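**Automation on the small-goods sorting line: effect on staff hours**

Posted by Khaemba, 2022-12-11

Our department sorts mixed household items into boxes. Management intends to introduce hand-held grippers and, from June, automatic sorting. Staff have asked whether positions will be reduced. Guidance from comparable workplaces would be appreciated.

**Grestitz**

At our site, 80 of 101 sorters were reassigned to gripper work and checking. No positions were closed. Hourly rates remained the same, but breaks had to be renegotiated, as wrist strain was reported in the first month.

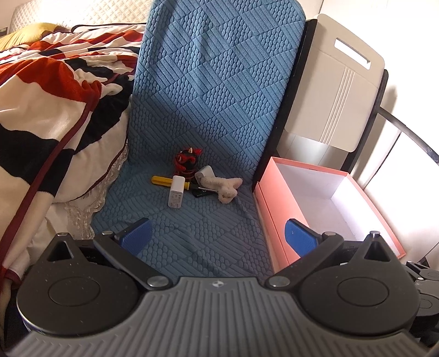
*Gripper work on small items: screwdriver, adapters and soft toy, with the pink box alongside.*

Please request the training schedule in writing before the change takes effect.

**Keven**

It depends on the contract. Wasadmont staff received notice of new duties only afterward. See your handbook.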